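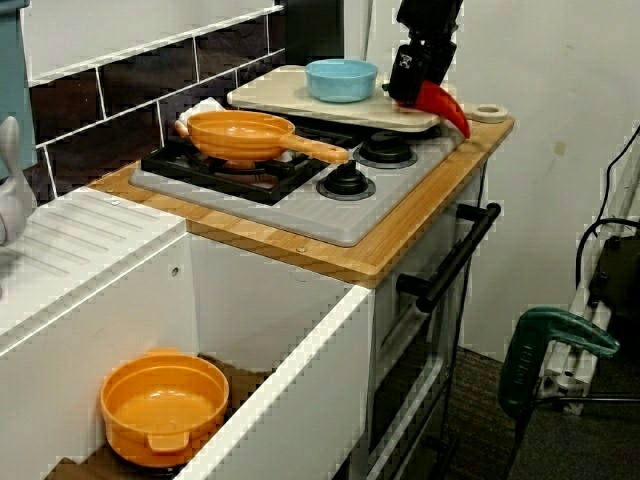 ### 3.2 How the play kitchen was laid out, and what children did with the worktop

I should say at the outset that I didn't set out to write about worktops. The plan that Reynaldo Calimlim and I took to the Prondale nursery was to look at pretend recipes, and whether four-year-olds keep the steps of a meal in the order they see at home. We watched 63 children over 17 mornings, and by the end of the first week my notebook was full of grumbles about space. Where do you put the bowl? Where does the board go when the pan's already out? The children had strong views on this and I'd brought no column for them in my coding sheet, so I ruled one in by hand.

The unit was the same for every child. It had a sink side and a hob side, with an oven underneath and a bit of open shelving for the bigger pot. We'd tried a Flurkden unit in the pilot but it stood too high for the smaller ones, who ended up cooking at chin level. Loose items were put back in a set starting place between children (I got this wrong twice, and both sessions are left out of the counts below).

We logged 178 complete "meals", by which I mean any run of play that ended with food being offered to somebody, a doll included. Most of them used the chopping board at some point, though chopping was the least of it. The board was a tray, a shelf, a lid for the hob and, for one very determined girl, a bridge.

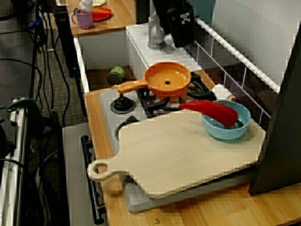 Schwerdtfeger's older work on toy crockery treats the hob as the centre of the game – everything else is fetched to it and taken away again. I went in expecting the same and I don't think our notes bear it out. Even in an arrangement like the one in Figure 2, where the orange pan has the burner to itself and the chilli is draped over the rim of the blue bowl, a good many children left the pan exactly where it was and played the whole meal out between board and bowl. The pan was "on". It didn't need anything in it to be on, and I was told off for asking.

**Figure 2.** Board, bowl and pan in use together on the hob side of the unit.

The bowl did a lot of work, then. It was where things went when they were ready, but it was also where they went when a child needed both hands, and telling those two apart was the hardest bit of coding we had to do. Reynaldo and I coded separately and argued it out afterwards. In the end we went by where the child looked next: if they looked at the person being fed, we called it serving, and if they looked back at the worktop we called it parking. I still think he's too generous with serving. We came away with over 920 separate placements between us, and the ones we couldn't settle are marked as unclear in the tables.

Food shape mattered more than I'd have guessed. Round things got dropped in and forgotten. Long things, such as the chilli, were laid down, turned, picked up by the other end and laid down again, and several children ran a finger along them first. The Zisix food set we used for the September follow-up had hardly any long pieces and the play with it was noticeably brisker.

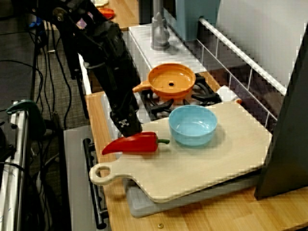
### 3.3 Coding the placements

Each placement was given a surface (board, bowl, pan, hob, sink side, shelf or floor) and a purpose. Floor was added late. Where a child moved two items in one go we logged both, with the same time against them, and where an item was nudged out of the way by something else we left it out altogether.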